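Prindden 오프로드 차량 개발 사업 중간 진행 보고

작성일: 27/04/2025
작성자: Arlindo Paiva (차체 및 서스펜션 담당)
받는 분: 사업관리부 Iolanda Araújo 님

1. 이번 기간의 요약

안녕하십니까. 4인승 진흙길용 차량의 개발에 대해 지난 보고 이후의 진행을 말씀드립니다. 한국어 문장에 부족한 점이 있으면 알려 주시기 바랍니다. 표에 있는 수치는 Natanael Brandão 씨가 다시 확인했습니다.

차체 프레임의 설계는 끝났고, 시제차 2대 중에서 첫 번째 차의 조립도 끝났습니다. 두 번째 차는 뒤쪽 서스펜션 암이 아직 도착하지 않아서 조립이 멈추어 있습니다. 전체 일정은 계획보다 11일 늦었습니다. 이 지연 중에서 대부분은 부품 납기 때문이고, 나머지는 냉각 장치를 다시 설계한 시간입니다.

2. 차체와 서스펜션

2인승 모델의 프레임을 길게 늘이는 방법을 처음에 생각했지만, 뒷좌석 바닥 부분의 비틀림이 커서 가운데 부분을 새로 그렸습니다. 새 프레임은 뒷좌석 아래에 가로 파이프를 하나 더 가지고 있습니다. 무게는 조금 늘었으나 목표 안에 있습니다.

앞쪽 서스펜션은 기존 부품을 그대로 사용합니다. 뒤쪽은 암의 길이를 바꾸었고 충격 흡수기의 스프링도 더 단단한 것으로 바꾸었습니다. 네 명이 모두 탔을 때와 운전자 한 명만 탔을 때의 차이가 크기 때문에, 스프링 선택은 아직 확정이라고 말씀드릴 수 없습니다. 운전자만 탄 상태에서는 작은 요철에서 뒤가 튀는 느낌이 있습니다. 시험 운전을 한 Solange Conceição 씨도 같은 의견을 기록에 남겼습니다.

3. 엔진 냉각과 흡기

진흙길에서는 라디에이터가 앞에 있으면 쉽게 막힙니다. 그래서 라디에이터를 운전석 뒤의 높은 위치로 옮겼습니다. 이 변경으로 냉각수 호스가 짧아졌고, 정비할 때 앞 덮개를 열지 않아도 됩니다. 다만 뒷좌석에 더운 바람이 들어오는 문제가 새로 생겼습니다. 차단판의 모양을 바꾸어서 두 번째 안을 만들고 있습니다.

흡기구도 같은 높이로 올렸습니다. 물이 깊은 구간의 시험은 아직 하지 않았고 5월에 할 예정입니다. 시험 장소의 사용 허가는 받았습니다.

변속 벨트의 온도는 저속 주행을 길게 할 때 높아졌습니다. 벨트 덮개의 배기 통로를 넓힌 뒤에 다시 측정했더니 허용 범위 안으로 내려왔습니다. 그러나 이 측정은 평지에서 한 것이므로 오르막에서 반복해야 합니다.

4. 주행 시험

첫 번째 시제차는 지금까지 1000km 넘게 달렸습니다. 포장되지 않은 길이 대부분이고, 진흙 구간은 계획한 거리에 아직 미치지 못합니다. 비가 적게 와서 시험장의 땅이 너무 단단했기 때문입니다. 물을 뿌려서 구간을 만드는 방법도 해 보았으나 표면만 젖어서 결과를 사용할 수 없었습니다.

시험 중에 기록한 결함은 모두 23건입니다. 그중에서 안전과 관계가 있는 것은 두 건이며, 하나는 뒷문 걸쇠가 진동으로 풀린 것, 다른 하나는 브레이크 호스가 휠 안쪽에 닿은 것입니다. 두 건 모두 부품을 바꾸고 다시 시험해서 문제가 없음을 확인했습니다. 나머지는 소음, 배선 고정, 흙받이의 틈과 같은 가벼운 것입니다.

5. 부품 공급

Nutis에서 오는 뒤쪽 서스펜션 암은 용접 부분의 검사에서 한 번 반품되었습니다. 다시 만든 부품은 5월 첫 주에 도착한다고 통보를 받았습니다. 타이어는 Woo의 깊은 무늬 제품을 계속 사용합니다. 바깥지름이 큰 타이어도 비교하려고 했지만, 조향을 끝까지 돌리면 흙받이에 닿으므로 비교에서 뺐습니다.

방수 커넥터는 Clenik의 제품으로 통일하기로 했습니다. 가격은 조금 더 높습니다. 그 대신 배선 뭉치의 종류가 줄어서 조립 시간에서 절약이 됩니다. 계산 결과는 첨부한 예산표의 세 번째 줄에 있습니다.

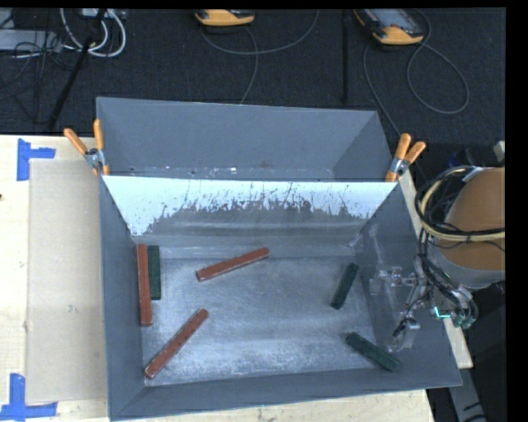 Anderson Miranda 씨는 초안을 읽고 나서, 커넥터의 통일에는 찬성하지만 뒤쪽 암을 한 회사에서만 받는 것은 위험하므로 다음 보고 전까지 두 번째 공급처의 견적을 받아야 한다고 말했습니다. 또 진흙 구간의 거리가 부족한 상태에서 스프링을 확정하면 안 된다는 의견도 주었습니다. 저는 두 가지에 모두 동의합니다. 견적 요청서는 이번 주 안에 보내겠습니다.

6. 예산

사용한 금액은 승인된 범위 안에 있습니다. 시험장 사용료는 예상보다 적었고 운송비는 많았습니다. 반품된 암을 다시 보내는 비용은 공급처가 부담합니다. 라디에이터 이동에 필요한 금형 수정비는 처음 예산에 없었던 항목이므로, 예비비에서 옮기는 것을 승인해 주시기를 부탁드립니다.

7. 다음 기간의 계획

- 두 번째 시제차의 조립을 끝내고 네 명이 탄 상태의 주행 시험을 시작
- 뒷좌석 차단판 두 번째 안의 온도 측정
- 오르막에서 변속 벨트 온도를 다시 측정
- 깊은 물 구간의 시험
- 뒤쪽 암의 두 번째 공급처 견적

일정의 지연은 다음 기간에 일부만 회복할 수 있다고 생각합니다. 암이 약속한 날에 도착하면 늦은 날의 반 정도를 줄일 수 있고, 도착하지 않으면 깊은 물 시험은 첫 번째 차만으로 하겠습니다. 이 경우에는 네 명이 탄 상태의 결과가 보고서에서 빠지게 되므로 미리 말씀드립니다.

8. 결정이 필요한 사항

예비비의 이동과, 두 번째 공급처를 찾는 일의 승인이 필요합니다. 가능하시면 5월 중순 전에 답을 주시기 바랍니다. 결함 목록의 전체와 온도 측정표는 따로 보내 드렸습니다. 질문은 저 또는 Natanael Brandão 씨에게 주시면 됩니다.

Arlindo Paiva 드림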